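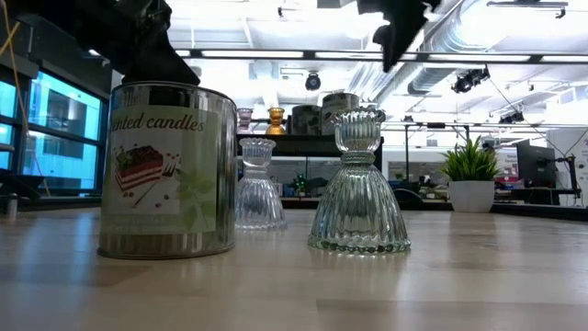
Klinhom, December

Brodwood Coach & Rail is a tour company based in Klinhom. We plan and run group trips that use trains for the long stretches and our own coaches for the short ones. Most of our travelers come from the towns along the Riltuleck line and many have been with us more than once.

The company started with one coach and a weekly run to the station at Zirnel, timed to meet the Tuesday sleeper. Passengers kept asking if we could book the rest of the trip as well, so we opened a ticket desk and then an office. We now have 4 coaches and carry 1000 guests in a normal season.

What we offer

Our trips last from a weekend to two weeks. The Riltuleck Valley tour is the oldest and still the one that fills first. Groups are limited to 40 people, with a tour leader on board from departure until we are back in Klinhom. Prices cover rail seats, hotels, breakfast and luggage transfer. Lunches are left open – people like to find their own.

We also arrange private travel for clubs, choirs and schools. For groups of up to 300 we can charter a full train, given enough notice.

How we work

Our drivers and tour leaders are employees and work with us all year. In winter they check the routes, visit the hotels and help put together the next brochure. If a hotel has slipped, we drop it.

Visit us

The office is across from Klinhom station, next to the bike rental. We are open weekdays from 9 a.m. to 5 p.m. and on Saturday mornings during the booking season. Parking is behind the building – please use the side entrance if you need step-free access.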